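4.2 Reverberation and listening effort in converted buildings

The second group of sites consists of rooms which were not built for speech. In Braddale and Hamel, many small organizations rent former workshops, storage halls and chapels, and they use them for teaching, meetings and practical work. The owners usually keep the old wall surfaces, as tenants like them and pay more for them. From the acoustic point of view this choice has a cost. Brick and painted plaster reflect most of the sound energy in the range where consonants are heard, and the listener must work harder to separate one word from the next.

We asked the regular users of these rooms to fill in a short questionnaire at the end of a normal working day. In total 233 questionnaires were returned, and 202 of them were complete enough to be used in the analysis. The questions concerned tiredness, the need to ask for repetition, and the distance at which a colleague could still be understood without raising the voice. We did not ask about hearing loss directly, but the participants could mention it in a free field, and 91 of them wrote something in this field. Most of these remarks were not about hearing loss. They were about the ceiling, the heating or the neighbors.

The sites differ in their floor covering and in the share of bare wall. In the Stustier rooms the floor is carpet and the walls are partly covered by shelves. In the Venodbridge rooms there is more open surface, and the wall finish can change inside one room. Figure 7 shows one of the rooms with mixed wall finish.
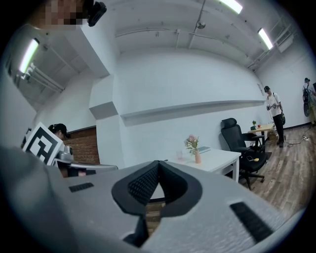 Figure 7. Interior with red brick below a white wall, white ceiling.

Leobardo Alvarado objected, when he read an earlier draft of this section, that wall finish explains less than we claim. In his opinion the users get tired because several conversations go on at the same time, and they would get tired in a carpeted room too. He proposed that we compare only those hours in which one person speaks and the others listen.

We followed this proposal as far as the data allowed. The questionnaire has one item on the type of activity, so it was possible to separate the lecture type days from the mixed days. On the lecture type days the difference between the carpeted and the uncarpeted rooms became smaller, but it did not disappear. The users of the uncarpeted rooms still reported more requests for repetition, and they placed the limit of comfortable understanding closer to the speaker. On the mixed days the difference was larger. We therefore think that both explanations are partly correct. Hard surfaces make the background talk louder, and the background talk makes the people speak louder again, an effect which is well known from restaurants and school canteens.

One point remains difficult. The users of a room choose their seats, and after some weeks they choose them well. In Hamel we observed that persons who reported high listening effort in the first round had moved nearer to the usual speaker position before the second round, which took place in April. Their answers improved although nothing in the room was changed. A study which measures only once cannot see this adaptation. It will probably underestimate the effort of newcomers and visitors, who must take the seats that are left.

For the five rooms where we could repeat the questionnaire, the results of both rounds are therefore reported separately in Section 4.3. For the other rooms only the first round is available, and the values should be read with this limitation in mind.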